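4.3 Recording a packing task with two hand-held grippers

Before you start, finish the pairing steps in 4.2. Both grippers must appear in the Deveo session window. Use a low table or a cleared patch of floor with the box within reach of both hands.

1. Set the open box next to the items to be packed. Items may touch or overlap.

2. Hold one gripper in each hand. Start with the jaws open and pointing toward the work area.

3. Press Record and hold both grippers still until the session timer reaches 2 seconds.

4. Close the pads on opposite ends of the first item. Lift it clear of the box rim before moving sideways.

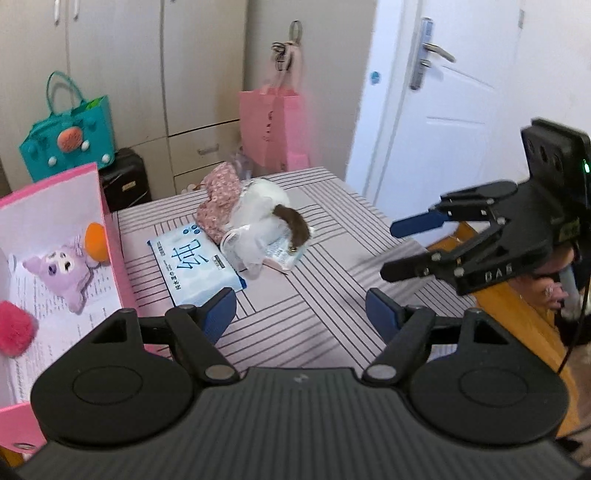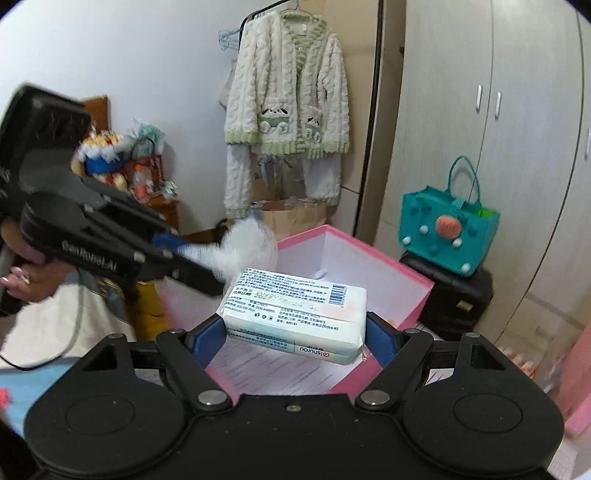

Figure 4-3. Packing task with an open pink box. First view: jaws open. Second view: package held between the blue pads.

5. Lower the item into the box and open the jaws slowly. Do not drop or throw items.

6. Repeat for the remaining items. Either hand may lead, and both may hold an item at the same time.

7. Return both grippers to the starting position and press Stop.

Note: Soft items such as plush toys need a wider opening than they appear to. Approach with the jaws fully open.

Note: A session holds up to 200 recordings. Skutar rejects any recording shorter than 16 seconds at upload.

CAUTION: Do not squeeze past the point where the item is secure. Excess force bends the pads and shifts the jaw width reading. If the reading drifts, repeat the zero procedure on page 43.

CAUTION: Keep fingers, sleeves and cables out of the jaw travel.

If a grasp fails, continue and try again within the same recording. Mark it "retry" in the session list afterward. Go to 4.4 to review and trim.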